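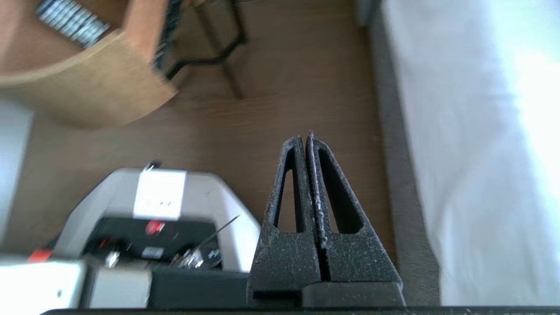

Does the gripper build deserve another month?

I have been asking myself this since about the second week, so it may as well go on the blog. Longer-standing readers will remember that I was rude about home robot arms for most of last year. I then built one. I have not become any less rude.

The plans came from Girden, which is a set of files and a forum and not much else. The instructions promise an arm that can tidy, fetch and sort "up to 2 hours unattended". I would like to meet whoever managed that. I have not yet left mine unattended for long enough to make a cup of tea.

What I have at the moment is a pair of dark grey fingers on a mounting plate, and they shut. Fully shut, they meet along a thin seam that runs right down into the plate, and that pleases me more than it should, as the first pair I made crossed over at the tips like a badly hung gate. The long cutouts down the middle are meant to let each finger give a little when it presses on something. Mine don't match. The right-hand opening is wider and leans outwards, the left is slim and fairly upright, and I can't find a word in the Girden notes about whether they ought to. Two people on the forum told me it was fine. A third told me to start again. There is also a tiny raised nub at the tip of the right finger that I keep meaning to take off with a file and keep leaving alone.

The surface bothers me too. It is speckled and grainy all over and it holds on to dust, worst along the inner edges, where the fingers are supposed to do their gripping. I have wiped them with a dry cloth, a damp cloth and an old toothbrush. By evening they are mucky again. The notes recommend working in "a clean, dedicated space". I work on a wooden floor at home, with a stool or chair nearby and a white sheet down one side, and I suspect most people who download these plans do much the same.

What it has cost me

The parts came to 226 pounds. That leaves out the tools I already had, and it leaves out the replacement motor, which I am refusing to add up until I've calmed down. For that money I could have bought a very good vacuum cleaner, a device that goes round a floor and picks things up and has done so reliably for decades.

I went with a Derkum controller board because everybody said to. It works. It also has a connector that can be plugged in backwards without any resistance at all, and I know this from experience. The Pyo software that talks to it is better than I expected, in that it only crashes when I change something. I change things constantly, so take that as you like.

The claims I don't believe

I went along to an open evening at the Horkcombe workshop in December, hoping somebody would talk me round. They were friendly and the soup was good. There were two arms going, both much tidier than mine, and both were moving foam blocks from one side of a table to the other. I asked what they did with them at home. One chap said he was "building towards laundry". I have heard that phrase a lot. Cloth is floppy and never lands the same way twice, and I'd want to see one of these fold a pillowcase in an ordinary bedroom, with the curtains open, before I gave up a single drawer to it.

Foam blocks are easy. They are light, they are all one size and they forgive a bad grip. My own arm can manage a foam block most of the time. It cannot manage a pencil, and with a teaspoon it gets hold of the handle, thinks about it, and lets the bowl end swing round and knock over whatever is next to it.

Jobs still to do

Square up the mounting plate, or at least find out whether it is the plate or the floor that's off.
Make another right finger with a narrower opening and see if the teaspoon behaves any better.
Put a blob of paint on the Derkum connector so I stop doing that.
Clean the fingers again.

I did try slowing the closing speed by half, on the advice of the forum. The grip was no firmer, it just took longer to drop things. Putting strips of rubber on the inside faces is the other popular cure. I'm in no hurry to try it, as glue and I have a poor history, but it will probably be next after the new finger. If the pencil still falls out after that, the whole lot goes in the cupboard until spring and I'll write about the shed roof instead.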